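Wir verwenden Cookies, um unsere Website und unseren Service zu optimieren. Akzeptieren | Nur funktionale Cookies | Einstellungen ansehen

Pressemitteilung
2022-05-08

Wusaron erweitert Prüfprogramm für bedruckte Leichtgewebe

Neues Verfahren erfasst Maßänderung und Farbechtheit in einem Durchlauf

Das Textilprüflabor Wusaron nimmt am Standort Murkgate ein kombiniertes Prüfverfahren für bedruckte Gewebe mit geringem Flächengewicht in Betrieb. Das Verfahren trägt die Bezeichnung Dralura und richtet sich an Druckereien, Konfektionäre und Importeure von Heimtextilien. Aufträge werden ab sofort angenommen.

Bisher wurden Maßänderung beim Waschen und Farbechtheit des Drucks an getrennten Probensätzen bestimmt. Dralura verwendet für beide Prüfungen denselben Zuschnitt. Der Materialbedarf pro Artikel sinkt damit auf 2 Proben, was vor allem bei Andrucken und Kleinserien ins Gewicht fällt. Die Bearbeitungszeit beträgt nach Probeneingang 7 Arbeitstage – Konditionierung im Normklima eingeschlossen.

Vergleichsmessungen

Der Einführung ging eine interne Vergleichsreihe mit 142 Geweben voraus, überwiegend Baumwolle und Viskose in Leinwandbindung. Bei 89 Prozent der Artikel lagen die Ergebnisse des kombinierten Verfahrens innerhalb der Wiederholgrenze der Einzelprüfungen. Abweichungen traten vorwiegend bei Pigmentdrucken mit hohem Bindemittelanteil auf. Für diese Gruppe bietet Wusaron weiterhin die getrennte Prüfung an. Der Prüfbericht weist das angewandte Verfahren in jedem Fall aus.

Die Auswertung der Maßänderung erfolgt getrennt nach Kett- und Schussrichtung. Die Anfärbung des Begleitgewebes wird instrumentell bestimmt und als Graumaßstabsstufe angegeben. Auf Wunsch werden die Rohdaten als Tabelle mitgeliefert.

Anforderungen an die Proben

Einzureichen sind faltenfreie Abschnitte über die volle Warenbreite, jeweils mit Kennzeichnung der Kettrichtung. Webkanten sind zu belassen. Dünne Druckstoffe sollen nur am Rand gefasst und auf einer glatten, hellen Unterlage ausgelegt werden.

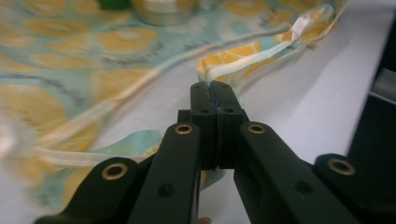 Verfügbarkeit und weiterer Ausbau

Dralura ist zunächst nur in Murkgate verfügbar. Die Anbindung an die Auftragsverwaltung des Vertriebspartners Subramaniam ist für Oktober vorgesehen; bis dahin sind Aufträge direkt an die Probenannahme zu richten. Eine Ausweitung auf beschichtete Gewebe wird geprüft.

Über Wusaron

Wusaron prüft Gewebe, Maschenwaren und Vliesstoffe im Auftrag von Herstellern und Handel. Schwerpunkte sind Farbechtheiten, Maßänderung und Scheuerbeständigkeit.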